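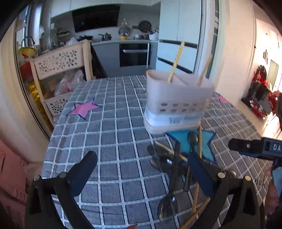 My husband had wanted to see the book fair at Plandow for many years, and this June we went at last. It is 18 kilometres from our house and we left at 6 in the morning, which I complained of until we stood in the queue and I saw how many people had left even earlier.

The fair is held in the old grain hall at Greenwood. You pay two coins at the door and you get a paper stamp on the hand. Inside there were 100 tables, so the organisers write on their poster, and I believe them, as my feet felt every one. The first rows are all cookery and gardening. Husband went directly to the back, where the aquarium and bird books are, and I did not see him again before lunch.

I stayed long by the table of Gindard, a small shop that repairs bindings. The man there was sewing a prayer book and he let me hold the needle, which is curved like a fishing hook. He told me that I should never use sticky tape on a torn page. I have used sticky tape on very many torn pages. I did not tell him this.

Lunch was soup in the yard, too salty, with good bread. The dog got most of my bread. Dogs are allowed in the yard but they may not enter the hall, so we took turns with her after that.

In the afternoon I bought 2 novels and an old atlas where half of the countries have other names now. He bought a book on pond snails, printed by Zestine, and read to me from it all the way home. I know now more about pond snails than I wished.

Next year I would bring a bag with wheels, and come by the side gate, where the queue was much shorter. The toilets are behind the stage and there is no sign to them.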